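Control stack meeting, January
Started 10:05, second floor room at Plilow. Six present, two on the call from the Nivitz side.

## Carried over from last time

- Logging format change: done. Old logs still open in the viewer, but the joint names show up as numbers. Left as is.
- Driver timeout on startup: fixed in the branch, not merged. Needs one more review.
- Calibration page in the wiki: not started.

## 1. Stusier planner, new release

The planner group went through the changes. Path smoothing now runs after collision checking, and the result is checked a second time before it goes out to the arm. Planning time went up a little on long moves. Nobody on the call objected to the extra time, and the second check stays on by default.

There was a longer discussion on joint limits. The limits are written in two places at the moment, the arm description file and the planner config, and they had drifted apart on the wrist joint. Agreed that the arm description file is the only source and the planner reads from it at load. The config entries get removed in the next release - with a warning for one version if someone still has them.

## 2. Tran (perception)

539 clips labeled so far. The label tool crashed twice on long clips, and the fix was to load them in parts.

Main trouble is still motion blur. When the arm moves at full speed the cup detector drops the handle first, and then the grasp angle jumps. Two options were put forward:

1. Slow the arm down near objects.
2. Keep the last good pose and let the tracker carry it through the blurred stretch.

The second was preferred, with a cap of 5 missed detections in a row before the arm stops. The first stays available as a setting. Clear containers were brought up again. They are still left out of the grasp list and are handled only as obstacles.

## 3. Tabletop task set

The success rate on the cup task is 84 percent with the current weights. It was 58 percent before the gripper close timing was changed. The two numbers come from different builds, so they should not go in the report side by side until the older build is run again on the current task list.

It was asked whether the smaller items should be scored in the same set. Clothespins are a different grasp and need a different finger opening, so they get their own score. Bowls stay in as places to put things down, and no grasp is planned on them for now.
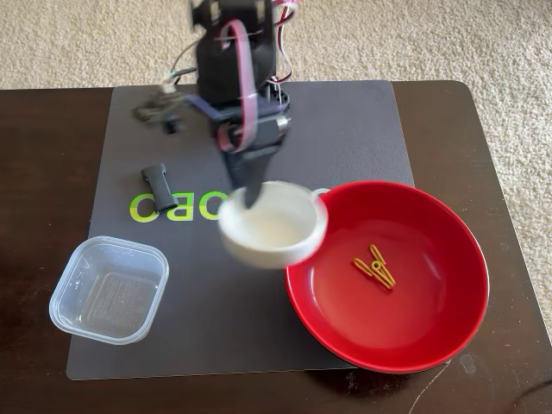

Scoring for a cup that tips was also settled. If it tips during the move and is still in the gripper at the end, the run counts as a success with a note. If it has to be set upright by hand, it counts as a failure. The scoring script has no field for the note yet - it will be added as free text.

## 4. Replay tool

The replay tool now shows planned and measured joint positions on the same plot. Request from Nivitz: a way to jump straight to the moment the gripper closes. Should be a small change, as the event is already in the log.

## Actions

- Planner group: read joint limits from the description file, add the warning
- Perception: pose hold with the missed detection cap, behind a flag
- Task set: rerun the older build, split out the clothespin score
- Tools: jump to gripper close, note field in the scoring script
- Whoever reviews the driver branch first merges it

Closed 11:20. Next meeting same room, same time.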